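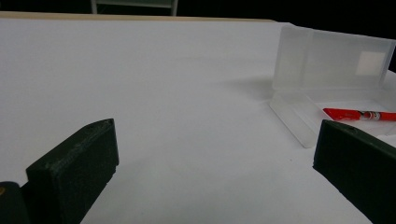
White worktable with the translucent storage box, lid open.

Minutes of the Workroom and Storage Meeting, Wollside
December
Posted by Efthymia Nikolaidis
2 comments | 15 shares

Present: Zoi Vlachopoulos (chair), Efthymia Nikolaidis (minutes), two members of the packing group, one representative from Karagiannis for item 4 only.
Apologies: one, received by message.

The meeting opened at 4:15 p.m.

1. Minutes of the previous meeting

Accepted with one correction. Under "Shelving," the depth of the lower shelf was given for the upper shelf. The figures are to be swapped in the file copy.

2. Matters arising

2.1 The second key to the supply closet has been cut and is kept in the desk drawer. Closed.

2.2 The quote for new table edging was not pursued. The existing wood-toned edge strip is sound apart from a short section at the window end, which is to be glued. Z. Vlachopoulos has the glue.

2.3 The old paper sign-out sheet is still in use by some people. It will be taken down after this meeting. The bound book on the shelf is the only record from now on.

3. Storage boxes

3.1 E. Nikolaidis reported on the change from open trays to lidded boxes. The room now holds 28 boxes of the translucent type with a hinged lid. All have been washed and checked. Two have a stiff hinge and have been set aside on the bottom shelf pending item 3.5.

3.2 Position of the label. Three positions were tried: front face, short end, and lid. The front face is hidden when boxes are stacked two deep. The short end is readable on the shelf but the label lifts at the corner where the wall of the box curves. The lid gives a flat surface, and a white label remains visible through the frosted plastic when the lid is raised.

Agreed: small square white label on the lid, toward the right-hand end as the box faces the user. One label per box. Old labels are to be removed completely before a new one goes on.

3.3 Wording. Contents in capitals, then the shelf letter. No dates and no initials. One member asked whether a color code should be added. The view of the meeting was that colors would need a key on the wall and that the last key was out of date within a month. Not adopted.

3.4 Placing of the box during work. The box in use goes toward the far side of the table with the lid fully up, so that the front part of the tabletop stays available for sorting. Boxes should not be placed with the lid opening toward the person working. Z. Vlachopoulos noted that a lid left half up tends to drop when the table is knocked and asked that lids be either fully up or shut.

3.5 Stiff hinges. A member suggested working the hinge with warm water. To be tried on one of the two boxes. If the plastic whitens further at the fold, the box is to be used without its lid for bulky items.

4. Supply of boxes and labels

4.1 The Karagiannis representative joined the meeting at 4:40 p.m. and presented two options for labels: the present matte paper label, and a coated label that can be wiped. Sheets of each were passed around. The coated label took pencil poorly and took marker well. The paper label took both.

4.2 Labels are sold in packs of 100. One pack covers the present stock of boxes with a reserve for errors and relabeling.

Agreed: one pack of the coated type. Marker only, fine tip. Order to be placed by E. Nikolaidis.

4.3 Zurkudetti boxes. The Zurkudetti catalog lists a box of similar footprint with a separate lift-off lid. The meeting discussed whether to mix types. Separate lids were considered likely to be misplaced, and they would need somewhere to lie during work. No order at present. The catalog is on the shelf for anyone who wants it.

The Karagiannis representative left at 4:55 p.m.

5. Tabletop and clearing

5.1 The matte white surface is satisfactory for sorting small parts. It marks easily with pencil and with the rubber feet of the paper cutter. The cutter is to be used on its board only.

5.2 Cleaning. Damp cloth and plain soap. The abrasive cream under the sink is not to be used on the table and has been moved to the cleaning cupboard.

5.3 Clearing at the end of a session. The table is to be left clear apart from one box if work is to be continued by the next group. In that case a slip with the name of the group goes inside the box, on top. Boxes without a slip will be returned to the shelf.

5.4 Chairs. Chairs are to be pushed back from the far side of the table after use. The walkway behind the table is narrow and poorly lit in the late afternoon. Z. Vlachopoulos will ask for a price on a second lamp for that wall.

6. Packing for Grornenska

6.1 The Grornenska order is to be packed in the workroom this month. Contents are sorted on the table, counted against the sheet, and placed in boxes by type. Boxes are closed only after a second person has read the sheet back.

6.2 It was asked whether the boxes themselves travel with the order. They do not. Contents are transferred to cartons on the last day and the boxes go back to the shelf with labels left on.

6.3 There was some disagreement about the filler paper. One member prefers to pack it at the bottom and the sides only. Another prefers a top layer as well. The chair asked that a top layer be used where the carton is less than full – otherwise at the discretion of the packer.

7. Actions

E. Nikolaidis – order labels; correct the previous minutes; remove the old sign-out sheet.
Z. Vlachopoulos – glue the edge strip; price for the lamp.
Packing group – relabel all boxes when the order arrives; try warm water on one stiff hinge and report.

8. Any other business

The tape dispenser is missing its blade cover. Anyone finding it should leave it in the desk drawer with the key.

The meeting closed at 5:20 p.m. Next meeting when the Grornenska packing is finished, in the same room.

2 comments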